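Le grand ménage de Stelios Dimitriou

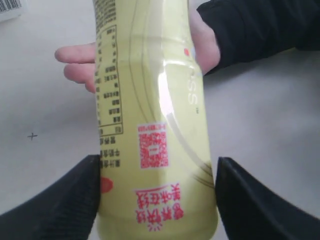
À Tramley, on ne jette rien avant la dernière goutte, et même après on hésite. Stelios Dimitriou, droguiste rue des Tanneurs, a bâti là-dessus un commerce de recharges qui lui vaut l'estime de 1281 clients inscrits et la rancune durable du supermarché. Chacun arrive avec son contenant. Le flacon de plastique jaune-vert pâle, tête en bas dans une main à manche noire, résume assez bien la philosophie locale : la gravité travaille gratuitement, autant l'employer.

La maison Makris, son fournisseur, livre depuis novembre le savon en fûts de 80 litres. Le client pèse, remplit, repèse, conteste la balance. Il faut compter dix minutes pour économiser trente centimes, conversation comprise, et la conversation est longue.

Rilline, l'enseigne d'en face, a riposté avec une borne automatique à 3000 euros. Elle accepte les cartes, refuse les bocaux à cornichons et parle d'une voix de gare. Stelios, lui, accepte les bocaux. Il demande seulement qu'on retire les cornichons.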